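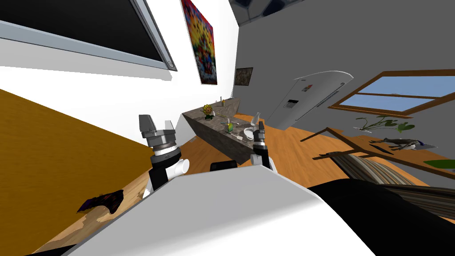

Teaching a two-armed robot to clear a kitchen counter takes a lot of practice, and most of that practice at the Skaster project now happens inside a computer. The project is run by a small team in Jundville, which has spent two years on one question: what should change between one practice run and the next, and what should stay the same? The room the team uses is a simulated kitchen with a stone-topped island, a refrigerator against the wall and a big black screen near a bright painting. On top of the island there might be a bowl, a couple of small bottles and a sunflower figurine. In another run the island is still there and the things on it are different.

I spoke to the researcher who leads the simulation side of the project shortly before the team's results went online on 1st September. She asked not to be named, as the paper is credited to the whole group, and she talked for most of an afternoon in a meeting room with a very loud radiator.

"People in our field like to change everything," she said. "New walls, new floor, new lights, new furniture. You press a button and the computer gives you another house. We did that too, for a long time. Then we wanted to know which of those changes we were getting any use out of."

The team built its scenes in Torkance, a simulator that was first written for warehouse work and later adapted for homes. They made two sets of training data of the same size. In one set the rooms varied a great deal and the objects came from a short list. In the other, the room was fixed and the objects on the counter were drawn from a library of 300 models, placed in different positions each time.

"The library is a bit of a jumble," she said. "There is food, cutlery, glassware, ornaments. One of my colleagues wanted it tidied up so that you only got things that belong in a kitchen. I said my own kitchen has a stapler in it."

Both sets covered the same eight tasks, among them picking up a fork, moving a plate to the far end of the counter and passing an item from one robot to another. Each task had 2000 recorded runs in each set. Some were driven by people using hand controllers and the rest were made by software that took those runs and adjusted them to new object positions.

The driving was the slow part. An operator sits with a headset on and sees what the robot would see, with its own arms coming into view at the bottom. Corn cobs, limes and long-handled utensils all need a different approach, and the operators had to learn them one at a time. The fork caused the most complaints.

"A fork lying flat on stone is a horrible thing to pick up with two square fingers," she said. "You have to come in low and trap it against the surface. In the simulator it used to shoot off sideways. We spent most of July on friction settings for cutlery, and I can't say I enjoyed it."

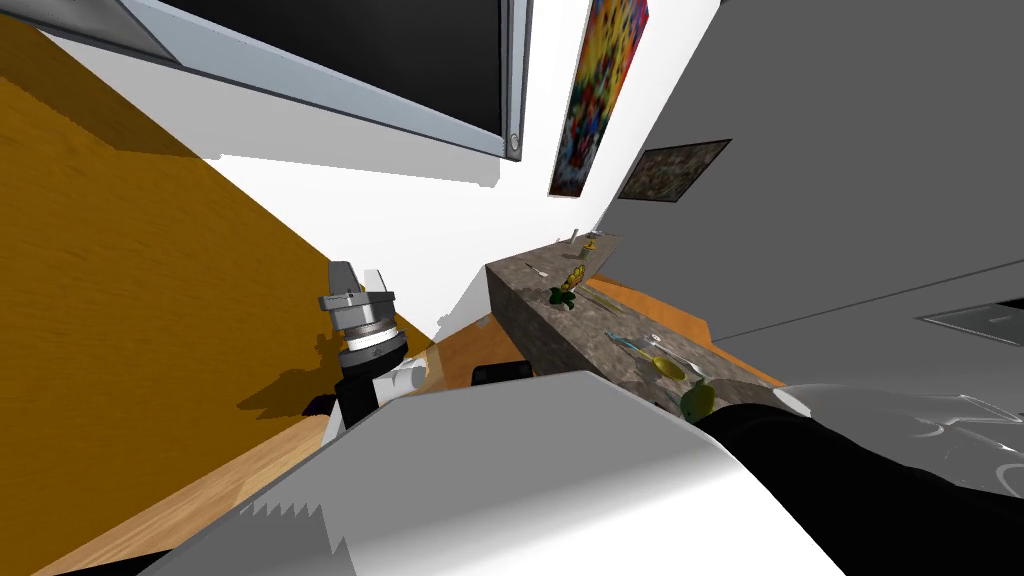

What the team found

The group that practised with many objects did better. When the trained systems were moved onto a real Sasaki robot in the Jundville workshop, the team ran 829 trials across all the tasks, on a counter they had built from offcuts. The system trained in the single room with the large library finished more of its tasks than the one trained in many rooms with few objects. The gap was widest for thin items and for anything you can see through.

She was careful about how far this goes. The workshop has one counter and plain walls, and the lighting hardly changes during the day. A robot working beside a large window might tell a different story.

"I don't want anybody to read this and throw away their room generator," she said. "All we are saying is that if you have a fixed amount of time and a fixed amount of computing, spend more of it on what the hand is going to touch."

She thinks the reason is fairly simple. Walls and paintings sit in the background and the system learns to ignore them early on. Objects never stop mattering. A plate with a raised rim can be held at the edge, a bottle is better taken round the body, and a glass with liquid in it should be kept upright the whole way. Seeing only a handful of shapes, the system learns those shapes by heart. Given a new one, it goes for the nearest thing it remembers.

The clear objects were added late. A visitor from another lab tried the early system with a jam jar and it closed its fingers beside the jar every time. After that the team put in glasses and decanters, and paid more attention to how Torkance draws their edges.

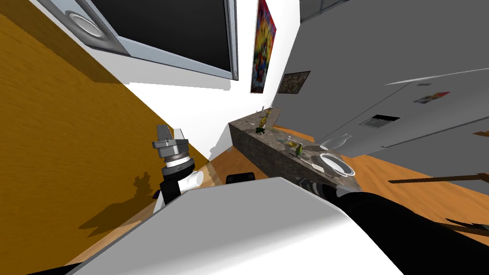

How does the team decide that a run has gone wrong?

The simulator checks each run against a short list. The object must end up where it should be, it must be let go of, and nothing else on the counter may have been knocked to the floor. A run that fails any of these is kept in a separate folder. The team tried training on the failures as well, marked as failures, and saw a small improvement on two tasks and no change on the others.

I asked whether she trusted the simulator enough to leave it running overnight.

"We do leave it running," she said. "Then somebody watches a sample in the morning. The checks will pass things that look very strange. We had a run where the arm went right through the corner of the counter and put the plate down perfectly. As far as the software was concerned, full marks."

Working close up

The hardest of the tasks is the handover, where one robot holds an item out and the other has to take it. From the head camera the other robot's hand often hides half of what is being passed. The wrist camera gets much nearer, though then a large object on the table can fill most of the picture, and the system has to work out what it is looking at from a patch of surface and a bit of edge.

"Dark polished stone was bad for us," she said. "So were black things in general. You lose the outline in the shadow and the system can't tell how far away it is."

The team's answer was to give the system a short memory of the last few moments, so that it still has the wider view to go on as the hand closes in.
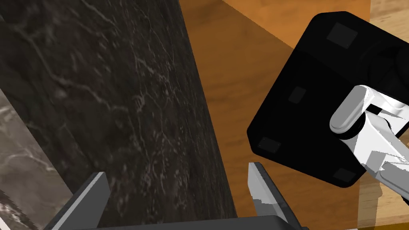

That change helped more with handovers than anything else they tried, although it made training slower and meant a second graphics card for every machine. She would like to find a cheaper way to do it. One idea is to store only the position of each object and drop the older pictures, but the early tests were mixed – it worked for boxes and went badly for anything round.

The next stage of Skaster will go back to changing the room, a little at a time. The team wants to move the island, then swap its top for other materials, then try different heights, and run the same real trials after each step. The library will grow too, mostly with soft items such as cloths and sponges, which Torkance handles poorly at present.

She is also hoping for a second counter in the workshop. "A wooden one," she said. "We've got the wood. It's been leaning against the wall since spring, and it needs somebody with a free weekend."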